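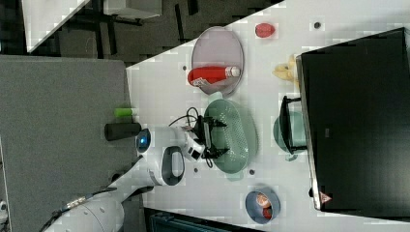
4. Where the ketchup goes

4.1 Tables as undecided kitchens

People who study domestic order like cupboards. A cupboard has a door and a shelf, and its contents have usually been put there by someone who meant it. The tabletop has had less attention, probably on account of being embarrassing. It is where things wait. In the Breterside interviews, 81 of 109 households could tell us without hesitation where the ketchup lived, and then, when asked to point to it, pointed somewhere else.

We call this second location the resting place, after Petrauskas, whose study of Borklow kitchens separates the home of an object (where its owner says it belongs) from the spot where it spends most of its day. Petrauskas treats the gap between the two as a kind of error. We are less sure. A household that returns every object to its home after every use is either very small or expecting visitors.

The coding scheme, which we named Zina after the cat who sat on the first draft, sorts each observed object by what it is resting in or against. There are 2 main classes. A "held" object sits inside something with a rim: a tray, a plate, a bowl, the lid of something else. A "loose" object sits directly on the table. Coders were told to ignore whether the arrangement made sense, an instruction they found harder to follow than any other in the manual. The full set came to 1,472 coded objects, of which a discouraging number were spoons.

4.2 Held and loose

Rims turned out to matter more than we had planned for. Participants described an object inside a rim as "put away for now" and the same object a hand's width outside it as "left out," even when both were plainly on the same table and equally in the way of dinner. A rim seems to work as a small legal boundary. Fig. 3 has a fair specimen of each class. The ketchup bottle lies on its side in a round plate, where no one would serve it and where, by the rules of the scheme, it is held; the strawberry to the right of the plate is loose. So is the banana, which has got as far as the toaster oven and is coded "loose, adjacent to appliance," a category that one coder wanted to rename "hopeful." The blue bowl, with its halved orange, gave no trouble to anyone.

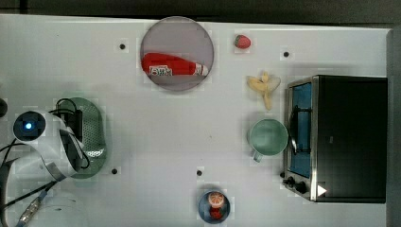 Fig. 3. Held and loose objects on a white tabletop. Held: ketchup bottle, halved orange. Loose: strawberry, banana, mug.

Mugs deserve a word. A mug is a container, and so can hold other objects, but it is almost never itself held. Our coders disagreed about mugs more than about everything else put together - one maintained to the end that a mug on a table is at home, wherever the table happens to be. We kept it as loose and recorded the objection.

Appliances were left out of the count and used only as landmarks. This was Tõnu Hunt's suggestion, made in June after a long afternoon spent deciding whether a toaster oven could be said to be "out." It doesn't move, so it is out in the way that a wall is out. Things do collect beside it, however, and participants tended to describe those things by the appliance ("it's by the oven") even when a perfectly good bowl was nearer. We take this up again in Section 5, where the results are no tidier.

Related items

Petrauskas and the problem of the second drawer
Counting spoons: a note on coder fatigue
The Breterside interviews: question list and corrections (19/07/2013)
Lids without pots in Borklow kitchens
Zina coding manual, revised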